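The Clean Build 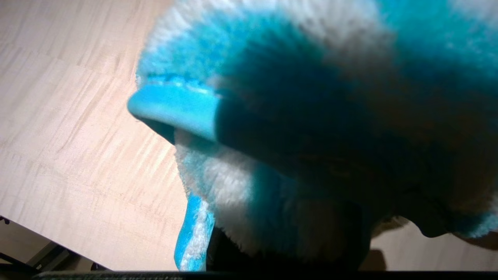

Turquoise and white plush, close up.

The build came back with no warnings, and Tassanee Panyasiri didn't believe it.

She had gone to lunch with the compiler complaining 3000 times. She knew the number because it never moved. The build tool stopped counting there and printed a line saying that further warnings had been suppressed, which always struck her as an odd sort of mercy. Now it was a quarter past one, her soup was still too hot to eat, and the log ended with a single green word.

"Did you see?" said Ross Tosh over the partition.

"I saw something."

"Nustgate. I ran it over the whole tree while you were out."

Nustgate was the thing the vendor had shown them in August, with a slide of an old house turning into a new house. It read your old code and gave you back modern code. Tassanee had asked the man what it did when it couldn't tell what the old code meant, and he had said that was a great question and gone to the next slide.

"It fixed all of them," she said.

"Every one."

"In an hour."

"Less. I had time to get a sandwich."

She opened the change. It was so large that the review page gave up and offered to show her the first 100 files. She scrolled. A lot of it was fine, and that annoyed her a little. Casts had been added where casts belonged. An unused variable that had been sitting in the tax module since before she was hired was gone, and she couldn't say she would miss it.

Then she got to the rounding code in Titix.

Titix was the part that worked out what the shipping company owed its drivers. Decha Ruangrit had written it, back when the whole firm fit in the room over the bakery, and he had written it the way he talked, with long pauses and then everything at once. There was a function called halfway that took a number and handed it back slightly changed. The compiler had been grumbling about it for years. It said that the function compared a signed value to an unsigned one and that the result might surprise you.

Nustgate had made both values unsigned. The compiler was no longer surprised.

"Ross," she said. "Can a driver owe us money?"

"What?"

"If he took an advance. Can the balance go below zero?"

There was a silence on the other side, and the sound of a sandwich being put down on paper.

"The tests pass," said Ross.

"Who wrote the tests?"

"You know who wrote the tests."

Decha had written the tests. There were 6 of them, and four checked that the program started.

She called him. He was retired now and answered from what sounded like a boat. She read him the old lines and then the new ones.

"Oh, that," he said. "No, don't do that. Chalerm will end up with four billion."

"Four billion what?"

"Whatever you pay him in. He always takes an advance."

She looked up Chalerm Chantharasri in the copy of the payroll on the test machine. He was there, and he was below zero. She ran Titix with the new code and the program thought for a second and proposed to pay him more money than the shipping company had ever earned. It rounded it correctly. She printed the page and walked around the partition.

Ross read it for longer than it took to read.

"OK," he said. "But that's one bug. Out of thousands of warnings. That's a really good rate."

"It's one I found. I looked in one place."

"You're assuming there are more."

"You're assuming there aren't."

Orathai Noiphan came out of her office then. She ran the Bunnag account and had the look of someone who had already typed the email. "I heard it's clean," she said. "Tell me I can say it's clean."

"You can say it compiles," Tassanee said.

"Is there a difference they'd care about?"

Tassanee handed her the page. Orathai held it at arm's length, then closer.

"Is this Thai baht?"

"I don't think it matters."

"How long to put it back the way it was?"

"2 minutes. To put it back and then do it properly, I don't know. Malik took a month on the billing code, and he said it was a small one."

"And we'd have the warnings again."

"All of them."

Orathai went back in and shut the door. Through the glass they could see her deleting, one key at a time. Ross picked up his sandwich, looked at it, and asked whether it would be all right to keep just the tax module.

"Show me the tax module," said Tassanee, and pulled over a chair.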